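Potton Tables: Gallery

The tables on this page came out of the Potton workshop over the past two years, with a couple of older ones that were brought back for a new finish. Most are dining and work tables. The lines under each heading give the wood or veneer where we have a record of it, the finish, and whatever we remember about the job that might help someone choosing a table now.

Sizes are in the price list and are not repeated here, except where a size was unusual. If you want a table like one of these, quote the name of the piece when you write. Names are ours and follow no system.

Hilidetti dining table
Ash, oiled. Seats six, or eight with the leaf in. The leaf was cut from the same boards as the top, so the grain carries across when it is in place. Two coats of oil in the workshop and a third after delivery. The owners were asked to oil it again in October and every year after that.

Hilidetti side table
Made from what was left of the dining table boards. The legs are set in a little from the corners so that it can be pushed up against a sofa arm. One drawer, wooden runners, no handle. It opens with a finger pull cut into the lower edge.

Aretti desk
Oak with a clear matte finish. There is a cable slot along the back edge, wide enough for a plug to go through. We used to drill a round hole for cables and stopped after several customers told us the plug would not fit. The modesty panel can be taken off with four screws.

Aretti desk, narrow
The same desk, made shallower for a hallway. At 614 mm front to back it still takes a monitor on a stand. The drawers were left off because there was no room to stand behind them when they were open.

Mudaliar kitchen table
Beech top on a painted base. The paint is a dark gray eggshell that can be wiped down. This one came back after a year with a scorch mark from a pot, and we sanded the top and refinished it. The mark came out completely. Deeper ones don't always.

Mudaliar bench
Goes with the table above and slides under it. Beech throughout, base painted to match. The seat edge is rounded over more than on our other benches, which the owners asked for after trying one in the workshop.

Pale worktable
Most people who write to us about light tops ask about grain first. A flat-sawn pattern gives wide, wavy bands with loops and curls in places, and no two parts of the top look quite the same. Straight grain is calmer and hides less. If you are trying to decide, look at a large sample and not a small one, as a loop of grain can be bigger than the whole sample block.

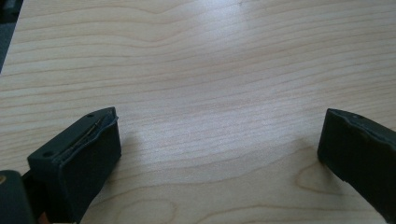 The other question is shine. A smooth light top will pick up glare from a window or a lamp, and the grain looks fainter wherever the light lands. Sit where you plan to sit and look across the surface at a low angle, first in the morning and then again at 4 p.m. or so. Moving the table a quarter turn can make more difference than changing the finish. A matte finish softens the glare but will not remove it.

Color is harder to judge from a screen. Creamy beige tops can lean pink or yellow depending on the bulb in the room. We send samples by mail for this reason and ask for them back — the postage is included.

Round table, small
Oak, 1000 mm across, on a center column. Four chairs fit, though three is more comfortable. The column is weighted at the foot. Without the weight a table this size will tip if someone leans hard on the edge while getting up.

Folding table
Birch plywood with solid edging. Folds flat against the wall and hangs from two brackets. It was built for a sewing room and has a shallow groove along the front edge to stop pins from rolling off. We have made it since without the groove.

Bar-height table
Oiled oak, with a foot rail on one side only. The other side stands against a wall. The first version had the rail too high for most people, so we lowered it and have kept it at the new height on every bar table we have made.

Old school table, refinished
Not one of ours. It came in with a thick brown varnish, a good deal of ink, and one short leg. We stripped the top, left the deeper ink marks alone at the owner's request, and added a piece to the leg. The joint shows if you look for it.

Low table with shelf
Ash, soap finish. The shelf is slatted so that dust falls through and can be swept from under the table. Soap finish needs redoing more often than oil but anyone can do it with a sponge. It stays paler than oil over the years.

Care notes

Wipe with a damp cloth and dry straight after. Don't leave a wet glass or a wet cloth on an oiled or soaped top. Use a mat under anything hot. Felt pads under lamps and bowls will stop most scratches, and should be changed when they get gritty.

Light woods change color in daylight. Move bowls and table mats now and then during the first few months, or you will end up with a pale shape where each one stood. It evens out with time once the object is moved, but slowly.

Ordering

The workshop takes orders for tables all year. Samples of ash, oak and beech are always in stock. For veneered tops, ask first — we only keep 3 veneers on hand and the rest have to be ordered in. Finished tables can be seen by appointment at Unit 722, and there is parking at the side of the building.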